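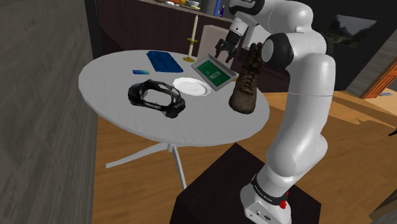

Home | Recipes | Freezer | Budget | About

Granola, Three Pans at a Time
July
By Cornel Sârbu

I make granola every two weeks now. I used to buy it, and then one evening I added up the grocery receipts I keep in a folder and saw that we had spent $396 on boxed cereal and granola in a year. There are four of us and two of those are teenagers, so I wasn't shocked, but I did go looking for the big bag of oats the next morning.

The recipe has settled down after a lot of changes. For one pan I use:

4 cups old-fashioned rolled oats
1 cup chopped pecans or almonds
1/2 cup sunflower seeds
1/2 teaspoon salt
1 teaspoon cinnamon
1/2 cup oil
1/2 cup honey or maple syrup
1 cup raisins, added at the end

Heat the oven to 300. Stir the dry things together in a big bowl, leaving out the raisins. Warm the oil and honey in a small pot until they run together easily, then pour that over and stir until there are no dry oats at the bottom. Spread it on a rimmed sheet pan lined with parchment. Bake 35 to 40 minutes and stir once halfway through.

It will still feel soft when it comes out. Leave it alone on the counter until it is completely cool. My first few batches I kept putting back in the oven to crisp up, and they came out bitter. If you like clumps, press it down flat with the back of a spatula before it goes in, skip the stirring, and turn the pan around halfway.

I triple this and bake three pans. My oven only fits two on the racks, so the third goes in by itself afterward. The third pan always browns a little faster and I take it out 5 minutes early.

Some things I have tried:

Quick oats. They work but the texture is sandy. I wouldn't do it again unless that was all I had.

Coconut. Good, but it burns before the oats are done. Add it for the last 10 minutes.

Less honey. I went down to 1/3 cup and it was fine with milk, not so good by the handful. My daughter noticed right away.

Egg white. One beaten egg white per pan makes large clumps. I do this at Christmas when I am giving it away in jars.

Peanut butter. Two big spoonfuls melted in with the honey. My son asks for this one. It needs more salt.

We keep it in half-gallon jars in the pantry and it has never lasted long enough to go stale. I freeze one pan's worth in a zip bag and it thaws in a few minutes.

Most mornings I have it with plain yogurt and whatever fruit is getting soft. The kids pour milk on it. In the winter I warm the milk first, the way my mother did with everything.

A few people asked about the baked apples from last month. I still have to write down the amounts, and I want to make them again with a firmer apple first. The ones I used fell apart, although they tasted fine over the granola.

Contact | Copyright Cornel Sârbu | Back to top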